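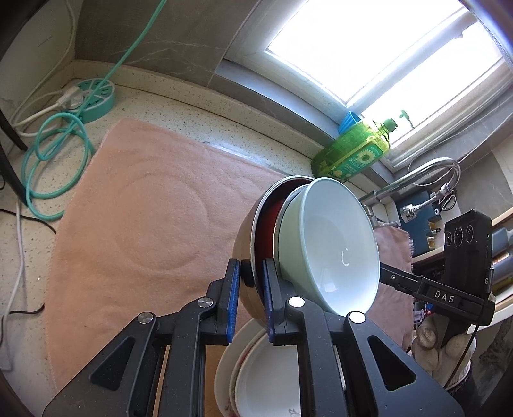 Bowl and saucepan nested together, with white plates and bowls on edge below.

Search Zokent Household — Enter keyword — All sections — Go

Setting Out Dishes on a Counter Towel

May 22, 2018
By the Bundgaard home desk

A folding rack holds plates well and holds nearly everything else badly. Mixing bowls, saucepans and deep dishes take up the slots of three or four plates each, and the load becomes unstable before the sink is empty. A thick towel spread on the counter has no slots, so the layout can follow the load. This page covers the towel method for a mixed load of plates, bowls and pans in a kitchen with one sink and counter on one side only.

The procedure assumes hand washing. Items coming out of a dishwasher are normally hot enough to dry in place and do not need it.

What you need

One bath towel or bath mat, clean, with no rubber backing
One flat-weave dish towel for wiping
A second dish towel, folded, as a rest for tilted plates
Dish soap and a sponge
A clear length of counter next to the sink

Choosing the towel

Weight matters more than size. Terry at 700 grams per square meter will take a full dinner load without soaking through to the counter. Thinner towels can be folded double, but the fold makes a ridge, and stemware or small cups should be kept off the ridge. The Pludby bath sheet used for the tests on this page was folded once at the back edge only, where the large bowls go.

Do not use fabric softener on a towel kept for this job. It coats the loops and water beads on the surface. A towel that has already been softened recovers after two or three hot washes with detergent alone.

Patterned or embossed towels work the same as plain ones. Where the pattern leaves flat areas between raised loops, set small items on the flat areas and they will rock less.

Preparing the counter

1. Clear the counter back to the wall or the window. Small appliances that stay out should stand at the far end, away from the sink.

2. Unplug anything you are not using and move cords off the section where the towel will go. Water runs along a cord as readily as along a seam. If a power strip shares the counter, leave a dry gap of at least a hand's width between it and the towel edge, and keep the wet end of the towel on the sink side.

3. Wipe the counter dry. A towel laid on a wet counter starts the job partly used up.

4. Lay the towel flat with one short edge at the sink. Smooth it outward from the center. Leave a strip of bare counter along the front, so that a sleeve does not catch the towel and pull the load with it.

Separating nested items

Nesting is the most common cause of chipped rims at the sink. A ceramic bowl against a metal saucepan is a poor match: the pan wall is harder than the glaze at the rim, and the two curves seldom agree, so all the load goes through one or two points of contact.

5. Lift a nested pair together, holding both rims. If only the inner piece is held, the outer one can drop when the water film between them lets go.

6. Set the pair down on the towel before separating them. Work over the towel at all times.

7. Tilt the inner piece toward you and let air in at the back. Do not twist. If the pieces are stuck, stand the outer one in warm water and put cold water in the inner one, wait a few minutes, and try again. Skip this step with thin glass.

8. Wash the two pieces separately, even if only one was used. Food residue moves to the outside of the inner bowl and is easily missed.

Coated saucepans should not be nested again until dry. If cupboard space requires nesting, put a cloth or a sheet of paper towel between the pan and whatever sits in it. The Citgate felt dividers sold for this purpose also work, though a round cut from an old dish towel does the same job.

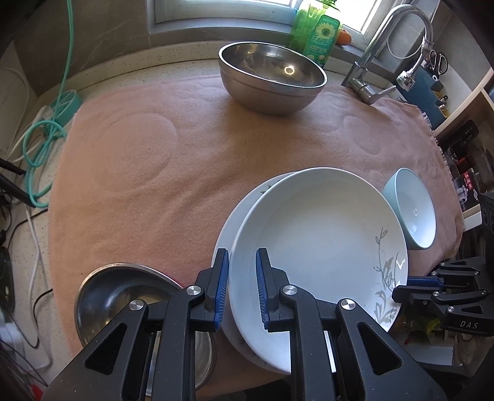 Vol. 15 — Page 983

Order of placement

Load the towel from back to front, largest items first. The mixing bowl goes at the back center, where it will not have to be reached over. In the layout shown, a stainless steel mixing bowl has that position and the soap bottle stands just behind it to the right, near the window. The area in front is left for plates.

9. Place mixing bowls and other large vessels at the back. Upside down is faster for draining, but a bowl with a flat rim seals against the towel and stays damp inside. Prop one side of the rim on the folded dish towel, or set the bowl upright and wipe it out by hand. Upright is the better choice for polished steel, which spots when it is left to air dry.

10. Place saucepans next, handles pointing to the back or to the side. A handle that projects over the front edge of the counter will be hit sooner or later.

11. Place small bowls upside down in a single row, each one leaning on the next by a finger's width.

12. Place plates last, at the front, where they can be wiped and put away first.

Handling plates in pairs

Two plates can be moved together safely if they are close in diameter and both rims are held. More than two is a matter of hand size and is not worth the time saved.

Put the deeper plate in front. A deep plate has a wider wall and a narrower foot, and when it is tilted upright its back settles against the flatter plate behind it. Reversed, the flat plate slides down into the well of the deep one and the pair shifts in the hand. Where the rear plate is slightly larger, its upper edge shows above the front plate and gives a second place to hold.

13. Grip the pair at the lower rim with the pads of the fingers. Keep fingertips out of the eating surface.

14. Tilt the pair toward upright over the towel and hold it there until the dripping slows. Most of the water on a plate leaves from the foot ring, which traps a shallow pool when the plate is turned face down.

15. Lower the pair until the rims touch the towel, then open them slightly at the top. A gap the width of a pencil is enough for air.

Plates with painted decoration should be checked by touch. If the leaf or flower pattern can be felt as a raised line, it is probably over the glaze and will wear where another plate's foot ring rests on it. Put a paper towel between plates of this type in storage. Decoration under the glaze feels smooth and needs no protection.

Wiping and putting away

16. Start wiping with the flat-weave towel as soon as the last item is down. Do plates first, front then back then foot ring.

17. Turn the wiping towel to a dry section after every fourth or fifth plate.

18. Wipe steel in the direction of the polish. On a mixing bowl this is usually around the bowl, parallel to the rim.

19. Leave saucepans for last. Check where the handle meets the wall — water sits behind the rivets or in the weld and runs out later, in the cupboard.

Capacity

A towel is full when water comes to the surface under a pressed palm. In our February test the Pludby towel reached that point at 3,000 grams total weight, measured wet, starting from 1,600 dry. Past that point water passes straight through to the counter, and on stone or laminate it then travels under the towel toward the wall. Change towels before continuing. A counter with a raised lip at the back will hold the water there, so lift the back edge of the towel and look.

Afterward

Hang the towel at full width. A towel folded over a rail dries on the outside and sours at the fold. Wash it hot, after every second use at most, and keep it out of the bathroom rotation.

Wipe the counter beneath, including the joint at the wall, then the base of the faucet. Return cords and appliances only when the surface is dry to the touch.

Zokent Household — Contact the editors — Copyright 2018 Zokent — Back to top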